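Gray Bin, Toy Block: Storage Bins in Use
Gallery 4 – surfaces and wear 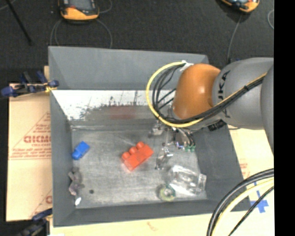
Morena Morelli

The large gray bin with a red-orange toy building block on the floor. The block lies at an angle near the center. Pale scratches and smudges cover the floor of the bin, and the lower middle reads brighter than the rest.

This gallery belongs to the Verport notes on open-top bins and the small parts kept in them. The subject is the bin interior: color, slope of the walls, marks on the floor. Earlier galleries in the set dealt with lids, labels and stacking. The index now holds 246 entries, sorted by bin type and then by contents.

Notes on the entry

Walls. The back wall is smooth and slopes down from the upper rim. The left wall is narrow from this viewpoint. The right wall is a darker gray and slants outward. Wall shade is logged separately from floor shade, as the two seldom match in a used bin.

White strip. A bright white strip lies below the back wall, with dark scuffs and vertical streaks along its lower edge. Logged under "marks, dark on light".

Floor. Worn and mottled. The index grades floors from 1 to 4, where 1 is unmarked. Fiorella Sanna entered this one as a 3. I would have gone higher, but the grade stands until the next review in October.

Contents. One red-orange block, indexed under "toy, building". Color names follow the Andano list, which keeps red-orange apart from red and from orange. A strong color on a gray floor is easy to find by eye. Gray and clear parts are harder and have their own gallery.

Index terms

Bin, open top, large. Gray, mottled. Scratches, pale. Scuffs, dark. Block, toy, red-orange.

Corrections to grades or color names go to Hala Belhaj, with the gallery number in the subject line. Requests for larger prints go to Caradog Phillips – allow two weeks.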